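10/2/00 – bench side, Stutport. Notes on the bins and what lives in them. Siriporn, skip to the list if you only want to know what went missing.

Spent the morning on the object cupboard. The card on the door says 60 items. Garnet and I pulled everything out onto the long table and got to 60 on the first try, which made us both suspicious, so we did it again and got 58. The difference was a sponge inside a mug and a bottle cap still on its bottle. We are now agreed that a cap on a bottle is one item and a cap off a bottle is a cap, and that the sponge should get its own bag. So 60, with conditions.

Missing, or as good as:

- tape measure, the short one (Tamsin has it, will say she doesn't)
- one of the pair of clothespins. The other is useless for anything except reminding us.
- the tin with the hinged lid. The lid is here.
- lid of the blue pen, nobody mourning

Garnet's replacements from the dollar store came in at 5 things, one of them a duck. The duck was not on the list. The duck is staying, Hamisi has already written it on the card.

**Hairbrush.** Still the most annoying thing we own. The handle is fine, everybody gets on with the handle. The other end picks up lint from the cupboard, from the bag, from people's sleeves, and hands it on to whatever it's stored with. I washed it in the sink with dish soap and left it bristles-down on a paper towel. It now gets a bag to itself with BRUSH written on it, and please put it back in that bag and no other. Loretta wanted to retire it. I'd keep it. A set made up only of tidy boxes tells you nothing about a set that isn't.

**Yellow block.** The toy brick with two studs. It will stand up on almost anything if you let it, and at a slight lean if the floor under it isn't perfectly clean. Measured it with the good calipers, wrote the number on my hand, washed the hairbrush. Will measure it again tomorrow.

**Bins.** The big job. The Pallberg pair, both grey metal, sloped walls, stock number 3494 on the sheet. (The sheet also has a 1918 that matches nothing. I tried it as a part number, a length and the code for the supply closet. Leaving it here in case somebody recognizes it.) Hamisi calls them Udon and Roman. I've asked him twice which is which and got two answers, so I'll say front and back.

Front one gets nearly all the use and looks like it. Floor is scratched and scuffed all over, pale marks, nothing a fingernail catches on. One small dark spot near where the yellow block usually ends up. Tried the plastic scraper, no change; tried alcohol, no change; I am now on good terms with the spot. The far inside wall is worse. Up top it's still whitish, but low down there's a long patch with a ragged edge, brownish grey. Garnet votes for sanding it back and repainting. I vote no:

- we'd be matching the paint from memory
- it would need doing again by January
- the bin would be out for however long Garnet says, times two

Going with: wipe down, dry cloth after, leave the patch alone. 

The seam between the two bins collects bits. Small white scraps, mostly toward the left. The vacuum nozzle doesn't fit down there and the crevice tool is in the same place as the tin. A strip of masking tape folded sticky side out and dragged along the join works nicely on a test corner. Putting it on the weekly list.

Storage, as decided over lunch with one abstention (Tamsin, eating):

1. Soft stuff in bags, top shelf.
2. Hard stuff loose in the shallow trays, middle shelf.
3. Anything with a lid keeps the lid on.
4. Nothing gets stored in the bins overnight. They are not a drawer. I know they look like a drawer.

Still to do: relabel the trays, get a second marker that works, ask Siriporn whether the list in the office is newer than the card on the door or older. Both have been corrected in pencil and both claim to be final.

Wall and floor of the front bin:

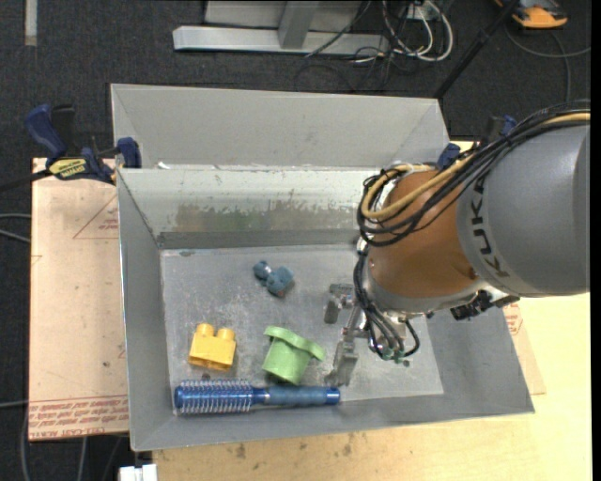
**Hamisi's co-signer on the duck, against my will: Tamsin Dvorak**
*Workshop technician, keeper of the object cupboard*

Added later: yes, I have the tape measure. It was in my apron. I wrote the line about it before I checked, and I'm leaving it in because it was correct. Card on the door updated, duck included. Block not yet remeasured.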